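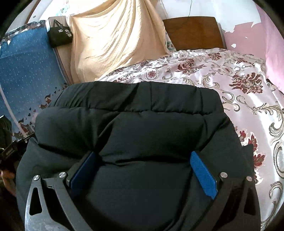
Pad checks before a soft goods session: what is the actual rule?

Posted in: Handheld grippers > Procedures

brackish51
Jan 13, 2019
We are writing a one-page sheet for people who collect folding and handling demos in homes with the handheld two-finger tool. The black padded garment on the bed is the kind of item I mean. Our draft says pads get inspected before every session and replaced after 200 grasps on fabric. One of our operators says the number is pointless. What do the rest of you use?

mhollis
Your operator has a point. A grasp on a bedsheet and a grasp on quilted fabric with heavy seams are different loads. We inspect at the start and after any item with a zipper, and we replace when a corner lifts or the texture is gone. No count.

Fergal Dunne
I would keep the count. "When the texture is gone" means something different to every person on the team. We ran with judgment only until October and got 734 demos where I can't tell you the pad condition for any of them. A number is crude but it goes in a log and someone can check it.

mhollis
Then log the condition. A count tells you how many times it closed and nothing about the pad.

tindex_user
For what it's worth, the Tindex sheet we wrote in our lab has both. Count as the upper limit, inspection as the early trigger. Whichever comes first. It takes one line.

brackish51
That could work. Does anyone have wording for the right pad in the photo? The lower corner looks uneven to me. I would like the sheet to say if that passes.

Fergal Dunne
Under our rule an uneven corner gets pressed with a thumb. If it lifts, replace both pads, never one. If it stays flat, write it down and carry on. You can't settle that from a picture.

ostrava_kit
Replacing both is wasteful. We swap one side all the time and have had no trouble.

Fergal Dunne
A new pad against an old one grips unevenly on slick fabric. The cloth creeps toward one side when you pull. Try it on a lining.

ostrava_kit
I have. I didn't see it on cotton. I haven't tried a lining, so fine, I will.

plumbline
Separate point. Scuffs on the fingers themselves are not a fail in our procedure, but check that the pivot pins are seated. Also worth adding a line about the room. In people's homes we ask before moving any bedding, and we leave cords and other devices where they are. The Flemwood project had that as rule 4 and it saved a lot of arguments.

mhollis
Agree on the room rule. I would add that hands stay clear of the linkage while the fingers are closing — ours was buried on the last page and people missed it.

brackish51
Second draft, then:
1. Check both pads and all pivot pins before the session.
2. Press any uneven corner. If it lifts, replace both pads.
3. Replace both pads at 200 fabric grasps or at the first failed check, whichever comes first.
4. Ask before moving bedding. Keep hands clear of the linkage.
5. Log the count and the pad condition.

mhollis
I still think 200 is made up, but I can live with it as a ceiling.

ostrava_kit
Put "recommended" next to "both" in 2 and 3 until I get back to you on the lining.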